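From: Tsehay Habte
To: teleop-users list
Subject: Re: [teleop-users] shelf task, demos by hand or by leader arm?

Hi Gonçalo, hi everyone,

Sorry for the slow answer, I wanted to sit down with Bình first and compare notes before I said anything to the whole list.

Gonçalo Neves wrote:
> We are starting on a tidy-the-shelf task at Nallby and have two people
> who want to do it two different ways. One wants to grab the arm and
> guide it, the other wants to drive it from the leader arms. How did you
> choose? And how many demos before the policy did anything sensible?
> Also, do you reset the objects to the same spots every time?

We began the way your first person wants to, hands on the arm, and I still think it's a lovely way to learn what a task feels like. You notice right away how high you have to come up to clear the front of a shelf board, for instance. The trouble for us was that our own hands and sleeves kept ending up in the wrist camera, and once you have two arms you really need two people who breathe at the same time (Ánh and I got pretty good at it, but it was tiring!). So everything we train on now is driven from the leader arms.

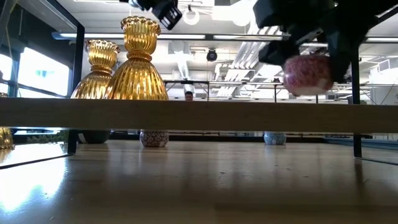 One of the round speckled pieces in the gripper, just above shelf height.

For a new driver that lift is the hard bit. People stare at the gripper and forget what is standing on the board beside it, and glass is not forgiving. I ask them to go up first, then over, then stop for a breath, and only then think about where to put the thing down. If you let them cut the corner, the robot will learn to cut the corner too, and it will do it with much more confidence than they did.

We also let new people practice with only the wrist view for a while. Eldana was against this and I have come around to half agreeing with her, so now it's 20 minutes at most and then they get all the cameras back. What it does teach is how little you see of something once it's down between the fingers. After that they line up from farther out, and the approach gets a lot smoother.

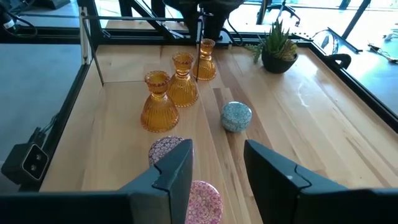
On resets, please don't put everything back in the same spots. We did that for our first 4 sets and the policy was wonderful until a tin moved a hand's width. Now whoever is not driving does the reset and is told to be a little careless about it. Leave the plant in, move it now and then, let the tall pieces bunch up. Bình keeps a sheet of starting layouts in the Leltora folder, and I'm happy to send you a copy.
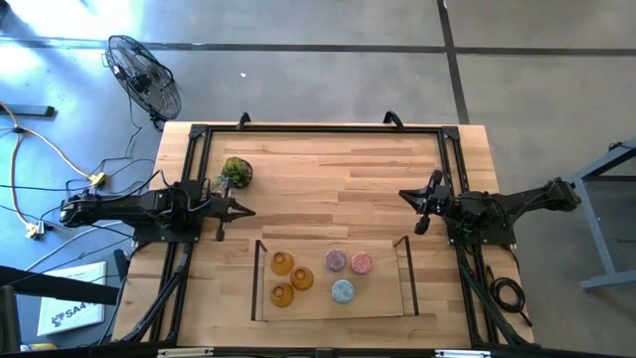 As for how many, we have 577 demos that we kept, and we threw out roughly 9 percent of what we recorded, mostly for long pauses where the driver was talking to somebody. It began to look sensible well before the end, but the tray version needed more than the shelf version did, and I couldn't give you a clean number for either one. One thing I would do differently is write down who drove each demo from the first day. Ánh and I hold the leaders quite differently and it shows in the wrist angles.

If your two people can't agree, let each of them record a morning's worth and play it back side by side. Do tell us how it goes, I'd love to hear.

Warmly,
Tsehay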